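**For release 13th April**

# Forerville's soup swap is back, and this year we're sending you home with the recipes too

Hello from the kitchen at Gastotano! I run a small cooking school and take-out counter on the corner of Alo Street in Forerville, and if you've ever walked past at four in the afternoon you already know what our stock pots smell like. I'm writing this release myself, so please forgive me if it wanders a bit. My last one ran to three pages and the local paper used two lines of it.

The news is that the Forerville Soup Swap is coming back, it's bigger, and sign-ups are open now at the counter and on our website.

If you missed it in January, the idea is very simple. You make one big pot of soup at home. You ladle it into quart containers, freeze them solid, and bring them to us. You put them in our chest freezers, you get a ticket for every quart, and then you trade your tickets for other people's soup. You walk in with a cooler full of the same lentil soup and walk out with a cooler full of dinners you didn't have to think up. I still have one quart of somebody's corn chowder at the back of my own freezer and I'm saving it for a bad day.

We traded 1516 quarts in January. I had planned for a few hundred, and we had to borrow freezer space from Swanepoel Dairy next door, who were very good about it (thank you again, and sorry about the puddle). This time Swanepoel is in from the start as our partner. They're lending us their walk-in freezer for the whole swap, and they're bringing sour cream, grated hard cheese and cultured butter to sell by the door, because a plain vegetable soup with a spoonful of sour cream on it is a different meal.

## What's new

The biggest change is the recipe cards. Last time people kept asking me what was in the green one, and I had no idea! So every cook now fills in a card when they sign up, and we'll print them and stack them by the freezers for you to take. We're having 2000 printed to start with. The card has space for ingredients, how long to simmer it, and what to add after thawing, which is the part most recipes leave out.

We've also put together 20 freezer soup recipes of our own for anyone who wants to take part but doesn't know where to start. They're free, they're all vegetarian, and they've been tested in our kitchen by me and by my students, who are tougher judges than I am. Three that I keep going back to:

- **Roasted carrot and ginger.** Roast the carrots until the edges go dark, then simmer them with onion, plenty of ginger and a can of white beans for body. Blend it smooth. Freezes like a dream.
- **Black bean and sweet potato.** Thick enough to stand a spoon in. Hold back the lime juice and squeeze it in when you reheat.
- **Tomato and red lentil.** The cheapest pot on the list and the fastest - you can have it cooling on the counter in under an hour.

And there's a pair of evening classes before the swap, one on making vegetable stock from peels and ends, and one on freezing and thawing food safely. Each runs 2 hours and you'll eat at both. Places are limited by the size of my kitchen, so please book.

## A few house rules

Soup has to be frozen solid when it gets here. Leave an inch of room at the top of the container, or it'll push the lid off and you'll be chipping minestrone off the freezer shelf. Label it with the name of the soup, the day you made it, and anything people might be allergic to. Nuts, dairy, wheat, soy and celery especially. Meat soups are welcome but they go in their own freezer with a red sticker.

Please don't freeze pasta in the broth. I know it seems fine when it goes in. Write "add small pasta" on your card and let the next cook boil it fresh. Potatoes in chunks can go grainy as well, though mashed or blended they're perfectly happy. Cream is better stirred in at the end, and Swanepoel would be delighted to sell you some.

You can bring as few as four quarts. Nearly 20 of the pots we took in last time came from people who told me they'd never made soup from scratch before, and some of those were the first to go.
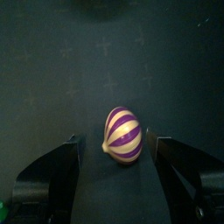

One of January's cooks wrote to us afterward that she had thrown out onion ends all her life and now keeps a bag of them in the freezer for stock, and that her family had asked for the carrot soup twice in the same week. She's already signed up again, this time with a split pea. I've put my name down for a quart of it.

## How to join in

Stop by the Gastotano counter on Alo Street any afternoon, or fill in the form on our website. Signing up is free. Quart containers are for sale at the counter at cost, or bring your own as long as the lids fit tight. The swap date will go to everyone on the list as soon as Swanepoel's walk-in has had its yearly service.

**For editors:** I'm happy to talk, share any of the recipes for reprinting, or feed you. Ring the counter and ask for the owner - mornings are best, as I'm usually up to my elbows in carrots by noon.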